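Chapter 4
Hearing and Balance: How the Inner Ear Informs the Brain

After this chapter you should be able to name the parts of the inner ear, explain how a hair cell changes movement into a nerve signal, and say why a person with a healthy eye can still feel that the room is turning.

In Chapter 3 we followed light from the lens to the back of the eye. The ear asks more patience from the student, as two senses live in one small space of bone. The cochlea serves hearing. The three semicircular canals and the two otolith organs serve balance. All of them are filled with fluid, and all of them depend on hair cells. 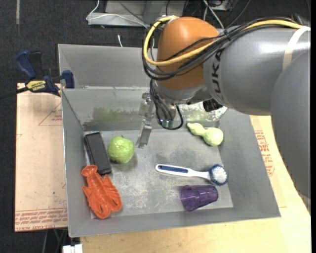 Balance is never the work of the ear alone. The brain compares three sources: the inner ear, the eyes, and the sensors in muscles and joints, which report the position of each limb. This last sense is called proprioception. In the human body the same knowledge comes from stretch sensors in the muscles - you use them when you touch your nose with closed eyes.

When the three sources agree, we do not notice them. When they disagree, the result is often dizziness or nausea. A passenger who reads in a moving car is a common case: the eyes report a still page, while the canals report each curve of the road.

Section 4.1 describes the hair cell. Section 4.2 treats the canals, and Section 4.3 the Fernberg case, a patient of 39 years with sudden vertigo on the left side. Please read the case once before you begin Section 4.1, and write down which of the three sources you think has failed. You will need your note again for Exercise 17.

Key terms: cochlea, hair cell, otolith, proprioception, semicircular canal, vertigo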